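Em defesa da mesa de madeira nos espaços de trabalho

Há alguns anos que os relatórios de gestão de edifícios tratam a mesa como um consumível. Compra-se por catálogo, amortiza-se em quatro anos, substitui-se por outra igual. A mesa de madeira, com o veio à vista, foi desaparecendo das copas, das salas de reunião e das oficinas, quase sempre em nome da uniformidade. Este texto pretende contestar essa opção e fá-lo a partir de uma experiência concreta: a revisão do mobiliário de uso comum nas instalações da Zatik, concluída em julho.

A revisão abrangeu 132 postos e superfícies partilhadas. Para a substituição integral foi pedida uma proposta à Foreck, que apresentou um tampo sintético cinzento, de cantos arredondados, a 185 euros por unidade. O valor não é excessivo. O que merece discussão é o pressuposto de que tudo o que estava em uso tinha chegado ao fim da sua vida útil, quando o levantamento interno classificou 87 dessas superfícies como recuperáveis com lixagem ligeira e novo acabamento.

A recuperação tem adversários respeitáveis. Invoca-se a higiene, invoca-se a dificuldade de limpeza, invoca-se sobretudo a imagem. Um tampo com riscos e diferenças de tom transmitiria descuido a quem visita a casa. Convém, porém, observar o que sucede numa mesa de uso comum em pleno funcionamento.

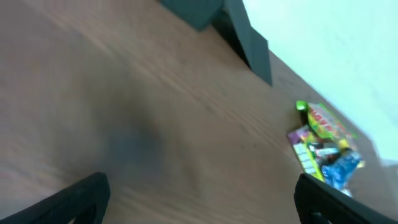

Embalagens de snacks sobre o tampo de madeira, junto à parede.

Uma mesa partilhada acumula aquilo que as pessoas lhe confiam. Os pacotes de bolachas e de aperitivos vão parar ao lado da parede, onde incomodam menos, e o centro fica livre para o trabalho. Ninguém estabeleceu essa regra e não consta de qualquer regulamento. Resulta da largura do tampo e do bom senso de quem o utiliza. Nas salas onde se instalaram mesas estreitas, dimensionadas ao centímetro para um computador portátil, os alimentos passaram para as gavetas, para os parapeitos e, em mais de um caso, para cima dos radiadores. A limpeza tornou-se mais demorada e as migalhas surgiram em locais onde antes não existiam.

A questão da comida à mesa de trabalho divide há muito os serviços. A posição da administração da Betik, que partilha connosco um piso, é a proibição absoluta fora da copa. Respeita-se a decisão, mas os seus efeitos são conhecidos: consome-se às escondidas, com pressa, e os invólucros ficam esquecidos. Parece-nos preferível aceitar que um grupo de pessoas que passa a tarde na mesma sala terá fome por volta das cinco horas e reservar para esse fim um canto do tampo, com um recipiente para resíduos ao alcance da mão. O custo desta medida é praticamente nulo.

Quanto ao acabamento, a experiência recomenda alguma prudência. Um verniz demasiado brilhante devolve a luz das janelas e cansa a vista. Um óleo puro exige manutenção frequente e absorve com facilidade a gordura dos alimentos. A solução intermédia, um verniz acetinado à base de água aplicado em duas demãos, mostrou-se adequada na maioria das salas. Foi esta a recomendação da marcenaria Štefanec, responsável pelos ensaios, que pediu ainda uma semana de repouso antes de se colocar qualquer peso sobre as superfícies tratadas. O prazo nem sempre foi cumprido e há dois tampos que conservam marcas circulares por esse motivo. 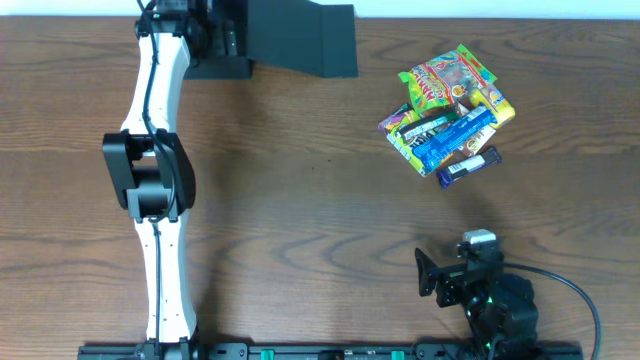 O veio é o argumento mais desvalorizado neste debate, talvez por não caber numa folha de cálculo. As superfícies lisas e monocromáticas denunciam o mais pequeno pingo de café e obrigam a uma limpeza constante, ao passo que um desenho irregular convive melhor com o uso diário. Num tampo de castanho médio, percorrido por linhas escuras e onduladas, um risco leve lê-se quase como mais uma linha. Há também uma razão prática de contraste: uma chapa preta e mate distingue-se de imediato sobre a madeira, e o mesmo sucede com peças brancas ou com um pequeno acessório verde. Sobre o cinzento proposto pelo catálogo, parte desse contraste perde-se, e quem monta, arruma ou procura peças ao longo do dia sabe quanto isso pesa.

Não se ignora que a madeira impõe limites. Dilata, reage mal à água parada e não deve ser colocada encostada a uma fonte de calor. Em zonas de lavagem, a substituição por material sintético é razoável e foi aceite sem reservas. O mesmo se diga das mesas cuja estrutura cedeu, pois nenhum acabamento compensa uma perna instável. A divergência incide sobre as restantes, que constituem a maioria, e sobre o hábito administrativo de confundir a idade de um objeto com o seu estado.

Haverá ainda quem considere o assunto menor. É certo que uma organização não se julga pelos seus tampos. Contudo, a mesa é o objeto em que mais horas se apoiam os braços, e as decisões sobre ela são habitualmente tomadas por quem nunca se sentou na sala em causa. Nas visitas realizadas durante a revisão, foram várias as equipas que pediram apenas que lhes deixassem a mesa onde estava – e que se arranjasse o candeeiro.

Propõe-se, por conseguinte, que a encomenda à Foreck seja limitada às superfícies sem recuperação possível e às zonas de lavagem, e que o tratamento das restantes decorra por fases, começando pelas salas do piso inferior, com até quatro mesas retiradas de serviço em simultâneo. O calendário dependerá da disponibilidade da oficina. Entretanto, pede-se aos serviços que não encostem mobiliário às superfícies já tratadas e que comuniquem por escrito qualquer dano no acabamento.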